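The open day at the Brevance lab started late, which gave me time to read the handout. It promised a look at "the future of the household," and it used the word "seamless" twice on the front page. I have been to enough of these things to keep my coat on.

About half the visitors had come with children. We were let into the back room in groups and lined up along a rope. Radek Lukáč, who runs the program, talked for a while about aging parents and busy families. Then he stepped aside so we could see what his people have been working on since February, which is setting a table and tidying up small things around the house.

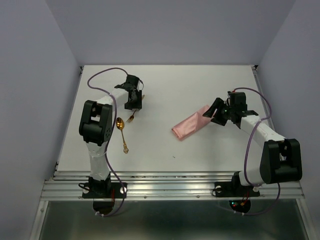
I have no quarrel with the engineering. Getting a motor to pick up something soft is hard, and I believe Lukáč when he says it took his team 1,177 practice runs to get where they are. My quarrel is with the distance between what was in the room and what was in the handout. My kitchen has a dog in it. It has a drawer that sticks, bad light over the sink, and a teenager who leaves cereal bowls on the radiator. A clean white table with walls on three sides is a fine place to learn, but it is a poor place to make promises from.

I asked what a home version would cost. Lukáč said it was too early to talk about price. I asked how often the arms fail. He said that depended on what I meant by fail. A man farther down the rope wanted to know who pays if it breaks a plate, and he was told this was a great question.

Neston was selling us a kitchen helper a few years back, and I went to that demonstration too. It had better coffee. Some 32 of us watched a machine bring a glass of water to an actor on a couch, and we clapped, and I have yet to meet a person who owns one. I don't say Brevance will go the same way. I do say that clapping comes easy when somebody else has picked the objects and laid them out for you.

What I would like to see is dull. Let the visitors empty their pockets and bags onto the table. Put the failure rate on the wall in big numbers, and leave it there on the bad days. If the thing manages 67 tries out of a hundred, say so, and I will think more of you than I did when I walked in. 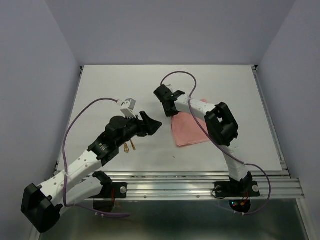 Ludmila Vlček read a draft of this and told me I was being unfair. An open day is a party, she said, and you don't go to a party and ask to see the books. Her mother can't close her hand around a fork anymore, and she would take a slow, clumsy machine over waiting for an aide who comes when the schedule allows. She would also sign up tomorrow if they asked her.

I take the point about her mother. I still think she is owed the number before she signs anything.

We use cookies to improve your experience on this site. By continuing to browse, you agree to our use of cookies. Accept | Manage settings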